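Gallagher Hall Opens Its Doors to a New Season of Indian Classical Music

GUTHAM, 29 July 2024. Plodine Music Circle is delighted to announce its fall concert season, which opens in September at Gallagher Hall with an evening of sitar and tabla. Four concerts are planned, and we could not be happier with the artists who have said yes!

The opening night belongs to the sitar. The first half will be given over to a single evening raga, played at full length with a slow, unhurried alap before the tabla comes in. After the break, the players will move on to shorter and lighter pieces, including a folk tune or two that the audience may find themselves humming on the way to the parking lot.

The second concert is a bansuri recital (the bansuri is a bamboo flute, and it fills Gallagher Hall beautifully without any amplification). The third brings a violin duet in the Carnatic style of South India, with mridangam. The season closes with a sarod program that runs late into the evening, as these things should, so that the night ragas can be heard at night.

"I have wanted to hear a long alap in this room ever since I first walked into it," said Tamsin Ostrowski, artistic director of Plodine Music Circle. "The sound is warm, and you can hear a string keep ringing long after it has been plucked. I think people who already love this music will be thrilled, and people who have never heard it are in for a wonderful time."
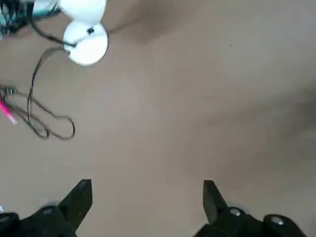
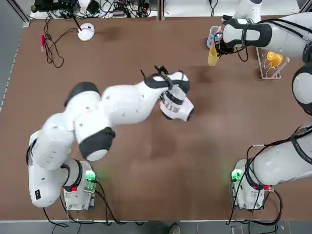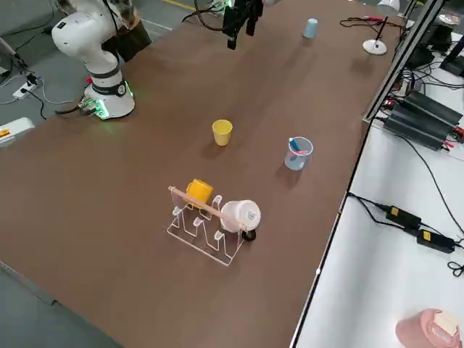

Listening Sessions for Newcomers

Each concert will be preceded by a free listening session in the side room, led by tabla player and teacher Hiwot Chala. She will explain how a raga is built, what the drone does, and how to follow the rhythm cycle by clapping along. No musical training is needed, and children are very welcome.

"People worry that they will clap in the wrong place," said Chala. "Please clap! Sigh, nod, shake your head when a phrase is lovely. The players hear you, and they play to you."

Chala will also teach a short beginners' course in tabla during the season. Drums will be provided, and students should wear clothes they can sit on the floor in.

Recordings From the Irnano Collection

Concertgoers will be able to hear selections from the Irnano Collection, a private library of 2000 tapes and records of instrumental music from North and South India. A listening corner with headphones will be open in the lobby before every concert and during the break. The selections will change each time to match the instrument on stage that night.

Tickets and Seating

Season tickets go on sale at the Gallagher Hall box office this week, and tickets for single concerts will follow in September. There are 100 floor cushions in front of the stage for those who like to sit close, with regular chairs behind them. Cushion places can't be reserved. Students get in at half price, and children under 12 are free with an adult.

Tea and snacks will be served at the break. Doors open an hour before the music starts.

Shares: 14 | Comments: 3

Related news
Sarod Workshop Adds a Second Evening
Gallagher Hall Gets a New Stage Floor
Call for Young Players: Gutham Spring Recital

Contact: Press Desk, Plodine Music Circle, Gallagher Hall, Gutham | © Plodine Music Circle | Back to top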